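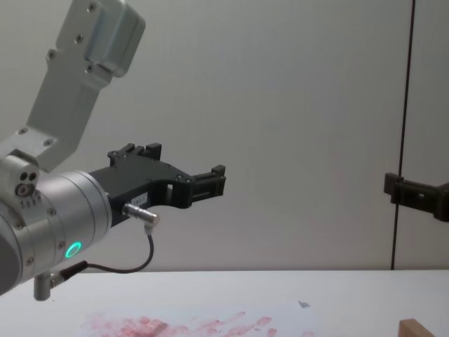
Unit 3: Setting Up and Clearing a Shared Work Surface

Lerberg Center for Household and Storeroom Studies
Course 1378
Instructor: Mercy Makokha

Scope of this unit

Unit 3 covers the preparation of a shared work surface before a task begins, the handling of items while the task is in progress, and the return of the surface to its starting condition. Students are expected to have completed Unit 2 (Shelving and Labels) and to bring the storage plan they drew up for that unit. Students who have not yet handed in the plan should do so before the Wednesday practical.

Terms used

Working area: the part of the surface on which items are handled, sorted, folded or wrapped.

Holding area: the part of the surface on which items wait. In the Nomport method, taught in this course, the holding area is always on the side from which items arrive.

Clear edge: a strip along the front of the surface, one hand wide, on which nothing is set down at any time.

Reset: the return of every item to its assigned place, followed by a wipe-down and a final look under the surface.

3.1 Before starting

Remove everything that does not belong to the task. Items that have no assigned place go into the transfer bin by the door and are dealt with at the end of the session. They are not to be moved to a neighboring table.

Wipe the surface from the back to the front with a damp cloth, then dry it. Paper goods and fabrics must not be laid out until the surface is fully dry.

Agree with your partner on the division of the surface. Pairs usually split it down the middle, with each person keeping to one side. A single holding area between the two is permitted – it works well with small items and rather badly with large ones. The Kariuki worksheet has an outline of a table on which the division can be sketched.

3.2 During the task

Take one item at a time from the holding area. Finished items leave the working area as soon as they are complete.

Lids, caps and ties stay with the container they came from. Sharp items are laid flat, handle toward the person using them, and well behind the clear edge.

If both partners reach for the same item, the person on whose side it lies takes it. Passing is done hand to hand or by setting the item down at the middle line. Reaching across the other person's side is marked as a fault in the practical.

3.3 Clearing and reset

Clearing begins with the largest items and ends with scraps. Return tools before materials. Anything broken or missing is entered on the Veren sheet, along with the table number and your initials; verbal reports are not accepted.

The reset should take no longer than 20 minutes for a pair. Times from the first practical will be noted but not graded.

Practical assessment

Each pair will be given a mixed set of 38 household items to sort, wrap and box. The sequence of work is left to the pair. Marks are awarded for preparation, for the condition of the surface during the task and for the reset. Speed is considered only when the reset runs over the time allowed.

Written work

Submit a report of no more than 2000 words on a shared surface you use regularly, at home or at work. Describe how it is divided, what tends to collect on it, and one change you made over the course of a week. A hand-drawn plan is required and does not count toward the length. Reports may be left in the tray outside the instructor's office.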